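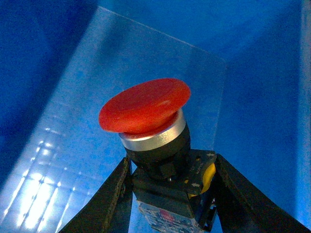 4. Setting up the Fleleo for the first time

OK, so you've got the kiln out of its crate and onto its stand (if you haven't, go back to section 3, because it weighs 49 kilos and I'd like you to keep your toes). This section gets you from a cold, never-fired kiln to your first empty firing. I've set up seven of these now, two of them in my own garage, and I still go down this list with a pencil every time.

I'm writing for the front-loading Fleleo with the Vermeulen controller on the right side. If yours has the older dial controller, steps 1 through 8 are the same and then you want section 4B.

Before you start

You'll need a level, a shop vac with a soft brush, a flashlight, a pencil, kiln wash and a wide cheap brush, your shelves and posts, and one packet of witness cones. Also a free afternoon. The first firing is slow and you should be home for all of it.

CAUTION: The kiln has to be on its own circuit, put in by an electrician. Please don't do this part yourself, and please don't use an extension cord, not even a fat one, not even "just for the test." Ilir Mujić, who wired both of mine, found a melted outlet behind a kiln at the Clostby studio and kept it to show people. It's an ugly thing to look at.

Placing the kiln

1. Check the gap between the kiln and the walls on every side. Cusemura asks for 18 inches. I give it two feet, mostly so I can get back there with a broom.

2. Put the level on the floor of the chamber, front to back and then side to side. Turn the feet on the stand until the bubble sits in the middle both ways. Do it again after you've opened and closed the door a few times, because the stand likes to settle.

3. Clear out anything that burns. Cardboard boxes, the bag the manual came in, that stack of newspapers you use for wedging. Curtains too!

4. Open a window or hook up your vent. If you have the downdraft vent, leave it on for the whole firing, start to finish.

Note: A garage is fine. A carpeted spare room is not, and yes, I've been asked.

Cleaning the chamber

5. With the breaker off, vacuum the inside. Use the soft brush and go easy, since the brick is about as tough as stale cake. Get into the grooves where the elements sit, but don't poke at the coils. There's always some brick dust from shipping and you don't want it floating onto a glaze later.

6. Look along each element with the flashlight. They should lie down in their grooves all the way around. If one has popped out, stop and write to the dealer. A new element that's never been fired will usually go back in with a gentle push, but let them tell you that so your warranty stays happy.

7. Find the thermocouple, the little rod sticking out of the back wall. It should poke into the chamber by an inch or so. Remember where it is! You will bump it with a shelf someday. I bumped mine in the first month and spent a whole evening wondering why the controller thought my kiln was colder than my kitchen.

Small cracks in the brick are normal. A hairline you can barely get a fingernail into can be left alone. Anything wide enough to take a coin edge, take a picture of it and send it in before you fire.

Washing the shelves

8. Mix the kiln wash to the thickness of heavy cream. Brush a thin coat on the top side of each shelf, let it go dull, then brush another coat crosswise. Two coats is plenty. Keep it off the edges and the underside, where it flakes and drops on whatever's below.

CAUTION: Wear a dust mask when you mix the dry powder. You don't want it in your lungs. Wipe up with a wet sponge afterward and don't sweep.

Never brush wash on the elements or the side walls. It eats the elements.

Setting the controller

9. Close the door, latch it, and switch on the breaker. The display will blink for a few seconds and then show the chamber temperature, which ought to be close to the temperature of the room. If it says FAIL or shows some wild number, switch off again and check that the thermocouple wires are tight (breaker off first, always).

10. Press MENU until you see UNITS and pick F or C. Do it now. I fired half a load in the wrong one once and I'm not over it.

11. Set the clock. It only matters if you use the delayed start, but you'll want that sooner or later.

12. Go to PROGRAMS and choose 7, the break-in program. It climbs slowly, with a hold along the way, and it's meant for an empty kiln with just the shelves in. If you'd like to use your own numbers later, section 6 covers that.

The first firing

13. Set one shelf on short posts, three posts to a shelf, and lean the others upright with space between them. Stand a cone where you can see it through the peephole.

14. Leave the top peephole plug out and press START.

15. Look in on it every so often. You'll smell something a bit like hot dust and maybe a bit like glue. That's the binder in the new brick and it goes away. Keep the window open and the birds in another room (bird people, I mean it, their lungs are tiny).

16. When the display passes 653 C, or 1207 F, put the peephole plug in. Use gloves. The plug gets hotter than it looks.

17. When the program is done the controller says CPLT and shows how long it took. Write that down with your pencil. It's a handy number to have a year from now when the elements get tired and firings start to drag.

CAUTION: Don't open the door early. I know. I know! Wait until the display is under 120 F, even with nothing inside but shelves. Murray Desjardins cracked two brand-new shelves by peeking, and he teaches the loading class.

After it cools

The elements will be a different color than when you started, sort of dull gray. They've grown an oxide coat and that's what you want. They're also brittle now, so no more pushing on them cold.

Check the cone against the chart at the back of the guide. If it's bent a little more or a little less than it should be, leave the settings alone until you've done two more firings with actual pots. New kilns wander a bit.

Vacuum once more, put the breaker off, and fill in the first line of the firing log. Loading your first bisque is section 5.

Last updated Oct 26, 2026. Step 16 used to give the temperature in F only.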